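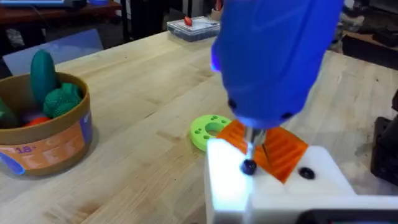
Flemow Glass — Hot Shop and Cold Shop, Bench Notes

2023-03-10

Spoon pipes, 4 inch, blue over clear. Continuing the bowl cracking problem from the November batch.

Checked the kiln log first. Controller reads 1050 F at hold, thermocouple by the door reads lower. Eleni Angelovski moved the second thermocouple to the back shelf and the spread was 30 degrees front to back. Pieces near the door are the ones that come back with a check line at the carb. Garage soak extended by one hour for now. Ramp down left as it was.

Bowls: pushed with the brass reamer, then the graphite. Wall at the bottom of the bowl is still uneven. Sectioned three rejects on the wet saw. Two were thin on the carb side, one was fine and cracked anyway. That one had a cold seal where the blue frit stopped short of the shoulder — visible under the polariscope as a bright band. Strain in the other two was lower than I expected.

Frit: the current jar is the Pichon cobalt, coarse. Rolled two test pieces with the medium grade from the old jar. Medium melts in flush after one pass, coarse needs two and by then the neck has started to sag. Will switch to medium on anything with a neck under half an inch. Coarse is still good for the heavy bowls.

Bowl hole: target is a drop fit for the standard screens we pack with each piece. Manolis Rallis has been poking by eye. Made a tungsten pick with a collar so the hole stops opening at the same point each time. First few were too tight, ground the collar back a little. Screens now sit flat without bending the rim.

Torch: oxygen drops off when both benches run large flames. Regulator on bench 3 creeps. Tagged it, Teodor Sobczak to swap the diaphragm or replace the whole thing. Until then do not run the big tip there.

Mustbridge order, lot 2484: 700 pieces, mixed blue and purple. Vesela Zupan asked if the purple can match the sample she has. Not with this rod. It strikes darker toward the mouthpiece if it goes back in the flame after the bowl is pushed. Options are to push the bowl first and do the color on the neck last, or tell them it varies. I would rather try the order change on a small run before anything is said to them.

To do:
- map the kiln, all shelves, empty and loaded
- more medium frit
- label the rejects before they go in the cullet bin (Mirjana Dimitrov wants to see the cold seal one)
- polariscope bulb is flickering

Last updated by: bench 2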